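Notebook, finishing bench, Flurnivstead shop
July 2022

Third round of oil tests on the maple offcuts. The February batch went yellow under the linseed mix, so that one is out. Down to two candidates now: the Trodell hardwax and the plain Fleltemano mineral oil with beeswax melted in.

Same prep for both. Scraped, sanded through 120 and 180, wiped with a damp rag to raise the grain, left overnight, then a light pass with 220. Skipped raising the grain on one Nel offcut by mistake. It came up fuzzy after the first coat and I had to sand it back.

Wax mix: 165 g oil to 25 g beeswax in the small pot over water. Last time I used more wax and it set too stiff to spread. Applied with a cotton pad, left 20 minutes, buffed off. Second coat the next morning.

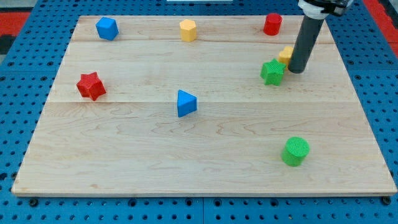
Does the board need oil on the underside too? Same number of coats on both faces, or it takes up moisture unevenly and cups.

Glue lines: a bit of squeeze-out always gets missed and shows as a pale smear once the oil goes on. Wiping with mineral spirits before the first coat shows it up while it can still be scraped. Found two spots that way on the long panel.

Hardwax results so far: harder surface, slightly darker, smells for days. Water left standing an hour made no ring. The mineral oil and wax piece did ring, faintly, and it buffed out with a bit more of the mix. For anything that gets washed I would still go with the one that is easy to redo.

Weighed the hardwax tin after the last coat, 129 g left. Enough for the two shelf ends but not the bench top. Order more before starting that.

Still to do: end grain, third coat. Rags hung flat on the outside rail to dry.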